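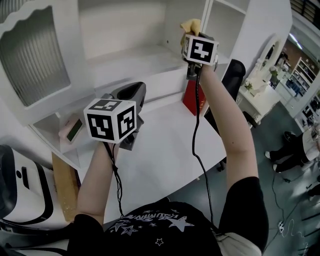 How a Desk Gets Dusty, and How to Get It Clean Again

A page for young readers from the Bulcombe Home Science Corner

Take a small cloth, for example a yellow one, and wipe it one time over a white desk. Then look at the cloth. Very often there is a gray line on it, also when the desk looked perfectly clean before. Where did the gray come from? On this page we will find out what dust is, why it likes shelves so much, and what a cloth does with it.

What is dust?

Dust is not one thing. It is a mix of very many small things. If you look at it with a strong magnifying glass, you can find little threads from clothes and blankets, tiny pieces of dry skin, grains of soil that came in on shoes, hairs, crumbs, and in spring also pollen from flowers and trees. In a house with a cat there is cat hair in it. In a house near the beach there is sand in it.

Your T-shirt also makes dust. Each time you move your arms, the cloth rubs a little and very small threads come loose. They are called fibers. You do not notice it, and your T-shirt will not disappear from it. But a fiber is so light that it can float for a long time before it lands.

Some people say that dust is only skin. This is not right. Skin is a part of it, but how big a part depends on the house and on who lives in it.

Why does dust land on the desk?

All things fall down, and dust also falls down, only very slowly. The air holds it up, a little bit like water holds up a leaf. When you open a door or run through the room, the air moves and the dust goes up again. At night, when everybody sleeps, the air is quiet and the dust comes down. It lands on everything that is flat: the desk, the floor, the top of the cabinet and every open shelf.

A shelf with a door in front of it stays clean much longer than an open shelf. The door may be of wood or of glass, this makes no difference for the dust. It only has to close well. Open shelves are nice because you can reach your things quickly, but they must be wiped more often.

White furniture is interesting. Many people think that a white desk shows every bit of dust. Try it and you will see that a thin gray dust is easier to see on a black surface. On white you see better the crumbs, the pencil marks and the dark hairs. So a white desk can be more dusty than you think!

How does a cloth catch the dust?

If you blow on the dust, it flies up and lands again somewhere else. A feather duster sometimes does nearly the same. A cloth is better because it can hold on to the dust.

Look closely at a cleaning cloth. It is made from many threads, and between the threads there are small spaces. The dust goes into these spaces and stays there. A microfiber cloth has especially thin threads, much thinner than your hair, and therefore it has a great many small spaces.

There is a second reason. When you rub a dry cloth on a smooth surface, it can get a little electric charge. It is called static electricity. It is the same thing that makes your hair stand up when you pull off a sweater in December. The charge pulls the light dust to the cloth, and it sticks.

A cloth that is a little bit damp works in another way. Water likes to stick to things, and the dust gets glued to the cloth by the water. But the cloth should be only damp. If it drips, the dust becomes a kind of thin mud and you push it from one side to the other.

Wiping in the right order

Start at the top. First come the high shelves, then the low shelves, then the desk, and last the floor. When you wipe a high shelf, a part of the dust falls down. If you have already cleaned the desk, you can begin again. (The writer of this page did it wrong for many years.)

Before you wipe a shelf, take the things off it. Wiping around a box leaves a square of dust where the box stands, and some day you will move the box and find it. Ask a grown-up for help with things that are heavy or that can break.

Wipe in long lines and let the lines overlap a little. Do not make quick circles, because then you easily miss the corners. Use one hand for the cloth and keep the other one free for holding or lifting things. When one side of the cloth is gray, fold it so that a clean side is outside. If you fold a square cloth 2 times in half, you get a small thick square, and you can use one clean face after the other.

Things with a screen or with buttons need care. Use a dry, soft cloth for them -- never a wet one. And everything with a plug must be cleaned by a grown-up, or together with a grown-up.

Try it yourself: the dust window

You need:
a sheet of black paper
a small box or a cup
a high shelf where it may stay in peace

Put the paper on the shelf and put the box in the middle of it. Now wait 14 days. It is difficult to wait, but please do not touch it and do not blow! After this time lift the box carefully, straight up. Is the place under the box darker than the paper around it? The dust could not land there, and so you can see the true color of the paper.

You can do the same with a second paper inside a closed cabinet. Compare them. If you have a magnifying glass, look also at what kind of dust you caught. Are there more threads or more grains? Draw what you see.

Some words from this page

Fiber: a very thin thread.
Pollen: a fine powder that comes from flowers and trees.
Damp: a little bit wet.
Static electricity: an electric charge that stays on a thing, for example after rubbing.

When you are finished with cleaning, shake the cloth outside and not in the room. Then it can go in the wash -- without fabric softener if it is microfiber, because the softener fills the small spaces between the threads.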